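Stodavum slatted shelf riser and Rilness coloured bowls: reviewed together
By Vimala Acharya

I bought the Stodavum riser for the same reason anyone buys a small bench to stand on top of another piece of furniture, namely that I had run out of furniture. The Rilness bowls came a fortnight later, when I had a riser and felt it ought to be riser-ing something.

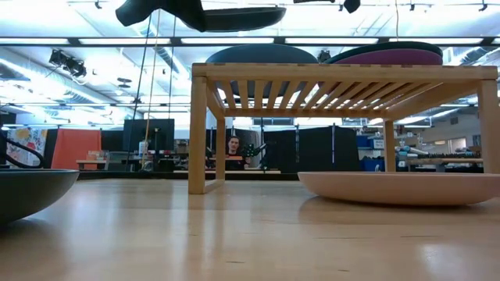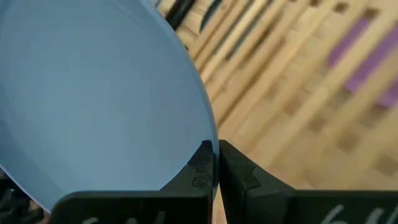
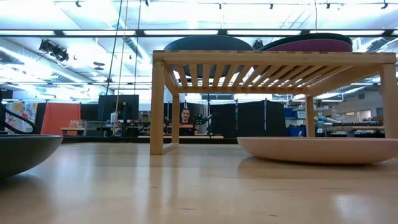
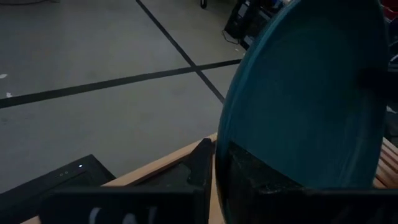
Slatted riser and coloured dishes on the tabletop (first and third), two of the dishes at close quarters (second and fourth).

First, the riser. Four square legs, a top made of narrow slats in a rectangular frame, and no drawer, hook, clip or app. It came flat with a bag of screws and an Allen key so soft that it rounded itself off before I'd reached the last leg. My neighbour Genivaldo Toledo finished the job with a proper one and has mentioned it since.

Once up, it doesn't wobble. I have a kitchen floor that makes most things wobble, me included, so I was quite impressed. The slats let you see what's underneath, which in my case means seeing how long it has been since I wiped there. They also let crumbs through. If you were hoping for a surface that keeps its crumbs to itself, look at the Brerkis one, which has a solid top and costs 70 pence more. I tried it at my sister-in-law's and it drummed every time she put a cup down.

Cleaning between the slats is a cotton bud job. I have done it once.

Now the bowls. The range is shallow, wide and matt, and comes in the sort of colours that have silly names. Mine include a peachy pink, a magenta heading for purple, a teal, a pale blue and a very dark grey. The pink looked terrible on the website and is the one I reach for. The dark grey shows every splash of yoghurt and has been demoted to onion skins.

They are light, and you can pick one up by the rim with two fingers, provided you haven't filled it with soup, at which point you will want both hands and possibly a towel. As soup bowls they are too shallow anyway. For salad, crisps, peeled things, and keys they are fine. They go one on top of another reasonably well, though mixing the shapes gives you a pile with a lean to it, and I wouldn't slam a door nearby.

Where the two purchases do get along is height. The pink bowl slides partly under the riser and the others sit on top, and I get most of my worktop back. I then put the post on it.

Complaints: the bowls' labels were stuck on with something meant for aircraft. Rilness customer service (reference 1113, should they be reading) advised warm water and patience, and I supplied the warm water. The riser's feet have no pads, so I added felt ones from Golob, 2 of which have already come off and gone wherever those go.

Would I buy them again? The riser, yes. The bowls, yes, minus the dark grey.

Riser: four stars. Bowls: three and a half, or four if you don't eat yoghurt.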